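Home Builds Guides Parts Bin Forum About

How I rebuild the fingers on a hand-held gripper

Posted in November by Ysaline Pons
7 min read

If your gripper has started to feel gritty when you squeeze it, or one finger closes a hair before the other, you probably don't need a new one. You need an afternoon, a small hex key and a bit of patience. I look after two of these hand-held grippers for our little group at Nolora, and I've had them apart so many times that my coffee table has a permanent dish of screws on it.

Ours are the printed kind, plastic fingers on a plastic body, with a trigger, a short linkage and a camera mount on top. If yours is built differently, the order of things should still hold, but check your own drawings before you force anything!

When to do it

I keep a count of squeezes in the log (the recorder does it for me, I'm not that dedicated). The last rebuild was at 3,491. That isn't a magic number. The one before it came a lot sooner, after Facundo Zapata used the gripper to pick up wet gravel samples and packed the pivots with grit. So go by feel. Squeeze slowly with the gripper up near your ear. If you hear scratching, or the trigger comes back in steps, it's time.

What you'll want on the table

- The hex key that fits your pivot screws, a good one, not the one that came in the bag
- A soft toothbrush and a lint-free cloth
- Isopropyl alcohol
- Dry PTFE lube (no oil, please)
- A fine flat file
- A feeler gauge, or a stack of printer paper if you don't own one
- A soldering iron, only if you're replacing an insert
- Masking tape and a pen

Taking it apart

Unplug the camera first and take it right off its mount. I skipped this once, bumped the lens with the hex key, and spent the evening redoing the calibration.

Before you loosen anything, put a bit of masking tape on each finger and write L and R on it. They look like mirror images, and on paper they are, but after a few months each one has worn to its own pivot and they don't like being swapped. Grigore Vasiliu swapped his for fun and got a wobble that took two days to track down.

Now hold the trigger half closed so the spring isn't pushing on anything, and back out the pivot screws. Go a half turn at a time, switching sides. If a screw spins and never rises, stop. The insert is probably turning in the plastic, and if you keep going you'll chew out the hole. Pull up gently on the finger while you turn and it will usually bite and come free.

Lift the fingers away, then the links. Lay everything on the cloth in the order it came off. The washers are thin and will stick to the underside of whatever is above them, so look there before you get on your knees and start searching the floor.

Cleaning

Brush out the pivots dry before you use any alcohol. Wet dust turns into paste and goes further in. When the brush comes away clean, wipe the pins and the bores with a damp cloth and leave them alone for ten minutes.

Check the finger pads while you wait. Small nicks on the edges don't matter much. A raised burr on the gripping face does, and you can take it down with two or three light strokes of the file. Don't get carried away - every stroke you take off one face shows up later as a gap.

If an insert has come loose

Brass heat-set inserts are great until one pulls. You can get away with pressing the old one back in if the hole is still round. Set the iron at whatever your plastic's maker suggests, rest the tip in the insert and let it sink under its own weight. Pushing makes it go in crooked. Stop just before it's flush, take the iron away, and press it level with something flat and cold. I use the back of a steel ruler.

If the hole is oval, print a new part. I know, I know. I've tried glue too. It held for 16 squeezes.

Putting it back together

A tiny puff of dry lube on each pin, wipe off whatever you can see, and then links first, fingers second. Start every screw by hand before you tighten any of them. When they're all in, snug them down and then back each pivot screw off by an eighth of a turn. The finger should fall under its own weight when the spring is unhooked. If it hangs, back off a touch more.

Hook the spring on last. It's the fiddliest part of the job and I have no trick for it except tweezers and decent light. Catalina Leiva says she threads a loop of dental floss through the end and pulls it over the post with that, and she's faster than I am, so maybe listen to her.

Setting the gap

Close the fingers slowly on a single sheet of paper. You want the same drag at the tip and at the heel of the pads. If the tip grabs and the heel slides, the pads are toeing in, and you can usually cure it by loosening the finger, pressing the pads flat together and tightening it again while they're held like that.

Then open the gripper all the way and let it snap shut a few times. Both sides should move together. If one lags, swap its washer for a fresh one before you start blaming the spring. I blamed the spring for a whole month.

Checking the tracking

Put the camera back, plug it in, and do a short recording before you trust the thing with real work. Mine is always the same: walk a few steps with the jaws wide open, close them, open them again, pick up a sponge, put it down. On playback I look for two things. The fingers should sit at the same height on both sides of the picture, and they should come back to the same spot every time they open. A finger that comes back a little lower each time has a pivot screw working loose.

Our export script (a thing Lorena Ulloa wrote, we call it Skameo) also prints the opening width for every frame. Watch the largest value. If it drifts down over a few recordings, something is stopping the trigger from going all the way out, and on ours it's nearly always a crumb of plastic behind the stop.

A word on threadlocker

Don't use the liquid kind on printed parts unless you know it's safe for your plastic. Some of it cracks the plastic, and it can do it weeks later. I put a paint-pen mark across each screw head and onto the body instead, so a turned screw shows up right away. White paint on dark parts is easiest to read. Let it dry before you pick the gripper up, or you'll be wearing it.

How often after that

I give mine a quick brush at the end of any day it's been near the floor, and a proper strip-down when the sound changes. Keep your old washers in a labeled bag, but don't put them back in. And write down what you did, even if it's one line on the tape. Next time it starts scratching you'll want to know which side you fixed.
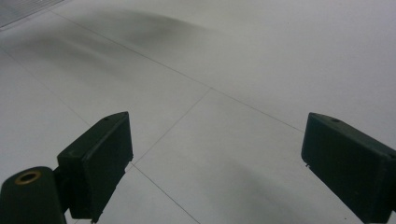

I still haven't settled on a spring, by the way. The stiffer one gives a nicer snap on release, but my hand gets tired well before lunch, and Facundo says he can't feel soft objects through it. I've got a lighter one on order and I'll add a note once it's had a few weeks of use. If you've already tried one on a body like ours, tell me in the forum which length you bought - I guessed.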